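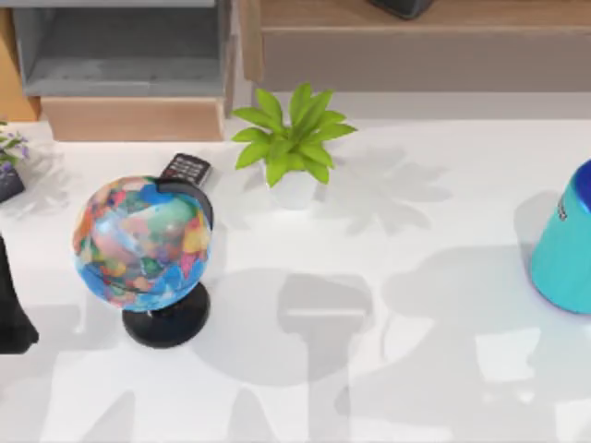 The Gristden Tabletop Challenge is a yearly robotics competition for school and college clubs, run wholly in simulation. Teams write a program that picks out everyday things on a virtual table and moves them to where a short written instruction says they should go. It was started by Zoi Mavromatis and Blandine Chauvin, two teachers who had grown rather fond of their after-school club and wanted something its members could enter without having to buy a robot first.

Entries open in September, and each team is given 400 practice tables to work with at its own pace. The tables are furnished with the sort of household clutter most people have at home, such as a desk globe, a remote control or a potted plant, and the lighting is set so that shadows fall across the white tabletop, which beginners' programs are rather prone to mistaking for solid objects. A further 226 tables are kept back for the final.

Scoring is out of 600, with marks lost for knocking things over and a few given, generously, for a readable team diary. The highest score so far belongs to Penska, a team of two made up of Cheuk-hei Tse and Shuk-fan Wei, whose diary is still passed round among newcomers.

The simulator, called Stello, was first written by King-fai Wu as his final-year student project and has been looked after by former entrants ever since. The Hájek round, added later, is meant for younger pupils and leaves out the timer altogether.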